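How to Make a Bed with a Fitted Sheet and Keep It Looking Made

By Impi Vainio

This is the way I make the beds in the small furnished apartments I look after, and the way I make my own. It takes me 16 minutes with a full change of linen, less if only the pillowcases need swapping. If you have never been shown how to do it, read the whole page once before you pull anything off the mattress.

What you need

One fitted sheet in the right size and depth
One or two pillows per sleeper, with clean cases
A cushion or throw pillow if you like one
A laundry bag or basket
A lint roller

Check the depth of the sheet before you buy. The package should give a pocket depth in inches. Measure your mattress from the top seam to the bottom seam and add two inches. If you use a topper, measure with the topper on. A sheet that is too shallow will pop off at the corners by morning, and one that is far too deep will bunch in the middle no matter how well you pull it.

Step 1. Clear the bed

Take everything off, including anything you plan to put back. Clothes are the usual problem. If there are shirts or sweaters on the bed, fold them or hang them now. Don't move them to a chair. Pillows can go on a clean shelf or on top of a dresser.

Pull the old sheet off from the corners toward the middle so that crumbs and hair stay inside it, then carry the whole bundle to the laundry bag.

Step 2. Air the mattress

Open a window and leave the mattress bare for 20 minutes. I do this even in February. Vacuum the top with the upholstery nozzle, paying attention to the piping around the edge, and put the mattress protector back on if you took it off.

Step 3. Find the long side

Most fitted sheets have a tag sewn at one bottom corner, but brands don't agree on which one. Once you have worked it out for your sheet, put a small stitch of colored thread inside the top left corner. Mine all have a red one.

Step 4. Put on the corners

Start at the top corner that is hardest to reach, usually the one by the wall or the closet. Hook the elastic well under the mattress, at least a hand's width. Go next to the opposite bottom corner, diagonally across. Then do the remaining two. Going diagonally keeps the tension even, and the last corner goes on without a fight.

Lift the mattress with your knees bent and one hand flat underneath. Don't yank the sheet by the hem, which tears the elastic casing.

Step 5. Smooth it

Stand at the foot and run both palms from the center out to each side. Then pull the side edges down and tuck the extra under. You are looking for a flat surface with no ridges. A few soft wrinkles will stay in cotton unless you iron it, and I don't iron sheets. 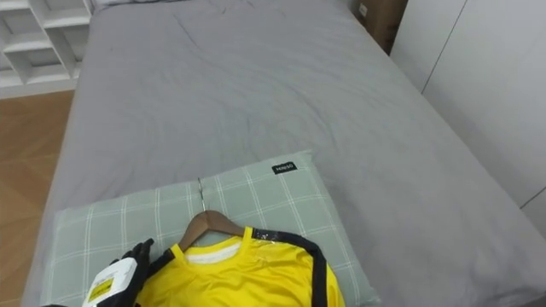 Gray fitted sheet smoothed out, with a plaid pillow at the near end.

A plain gray sheet is forgiving. It doesn't show every mark, and nearly any pillow goes with it. White looks sharper on the first day and needs washing sooner. Whatever color you choose, go over it with the lint roller before the pillows go back.

Step 6. Dress the pillows

Turn the pillowcase inside out, put your hands into the two closed corners, grab the corners of the pillow through the fabric, and flip the case down over it. Shake once. Close the zipper or tuck the flap in.

Hold the pillow by its two short ends and push them together a few times to get the air back in. Then set it down. Sleeping pillows go flat at the head. Throw pillows can be stacked or laid at a slight angle. If yours have a fabric tag on the edge, decide whether you want it showing and place them all the same way.
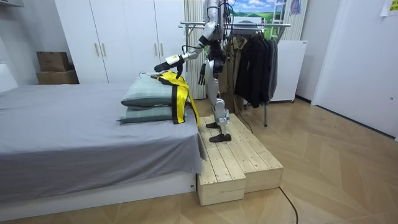
If clothes do end up on the pillows again, pick them up by the shoulders or the waistband, give them a shake, and fold them on the flat part of the bed. A made bed is a very good folding table. Lay the piece face down, bring both sides to the middle, fold the bottom up to the top, and put it away before you start the next one. Knits get folded. Wovens go on a hanger.

Common problems

The corners keep coming off. The sheet is too shallow, or the elastic is worn out. Sheet straps that clip underneath will help in the first case. In the second, replace the sheet.

The sheet looks baggy. Check that you haven't put it on sideways. This happens a lot with full-size mattresses, where the length and the width aren't very far apart.

The pillow won't plump up. Tumble it on low with two clean tennis balls for half an hour. If it is still flat, it is done.

How often

Sheets every week, pillowcases twice a week if you use hair products, the pillows themselves every six months. Check the care label on the pillow first, as some fillings can't go in a washing machine.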